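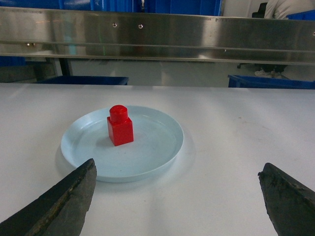 Wundik Gripper Fingers, Pair

I get asked about these more than anything else on the site, so I've finally sat down and written a proper page. They're replacement fingers for small two-finger grippers, sold in pairs, and they're the bit of the arm you will be buying again and again. Budget for that from the start! The arm itself might see you through years of work, but fingers are like tyres. They rub on tables, they catch on rims, they get chipped, and one morning you find your arm can't keep hold of anything smooth.

A pair comes out of the bag black and very tidy. It won't stay that way (mine never have) and a bit of scuffing along the edges makes no odds to how they grip. What I look for is a change in the shape of the tip. If the two tips no longer meet when the gripper closes, swap them both. Please don't swap just one. Tomás Sheehan tried it to save a few quid and spent a whole afternoon wondering why everything he picked up came out crooked.

Which ones to order

We keep two sorts. The pointed tip is for small stuff: toy bricks, caps, bits of hardware, anything you want to pinch off a plate or a tray. The flat tip is better for boxes and packets. If you're not sure, get the pointed ones, they cope with more than you'd think.

Planning a whole station

Most people who ring me about fingers end up talking about the rest of it, so I may as well put it down. Our Lunow starter bundle is 2,396 pounds and covers the arm, the gripper, one pair of fingers and the cables. What it doesn't cover is everything round the arm, and I'm afraid that's where budgets go wrong. You'll want a plain table with a wipeable top, somewhere to keep the things you're handling, and far more storage than seems sensible on paper. I'd put 725 pounds aside for racking and bins and be pleased if there's change.
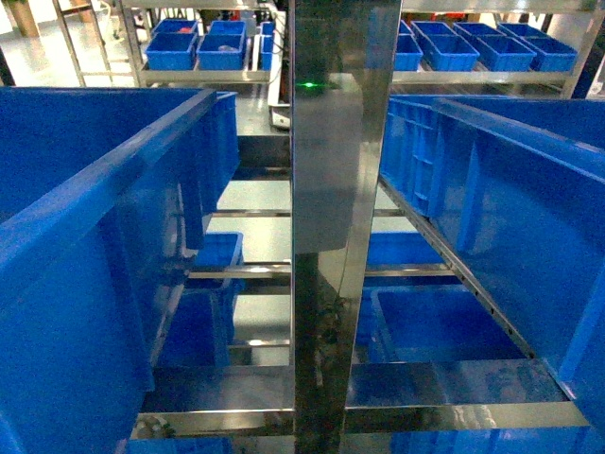 How much space should I leave between the racks and the arm?

Leave enough for a person to walk through with a full bin in both hands, then check the arm at full stretch still can't touch the uprights. I mark it out on the floor with tape before ordering any steel, and I carry a real bin round the route to be sure.

Delivery and the small print

Fingers go out by post and usually take five days. Bundles come on a pallet from our Stundham unit, so do tell us if you've got stairs or a narrow door (Reet Krūmiņa handles the bookings and she'd much rather hear it early). Orders of 20 pairs or more get a better price, and you can mix pointed and flat to make up the number.

We're closed for stocktaking for part of June, so if you run through fingers quickly, order before then. Screws are included. The little hex key isn't, but drop me a note with your order and I'll pop one in.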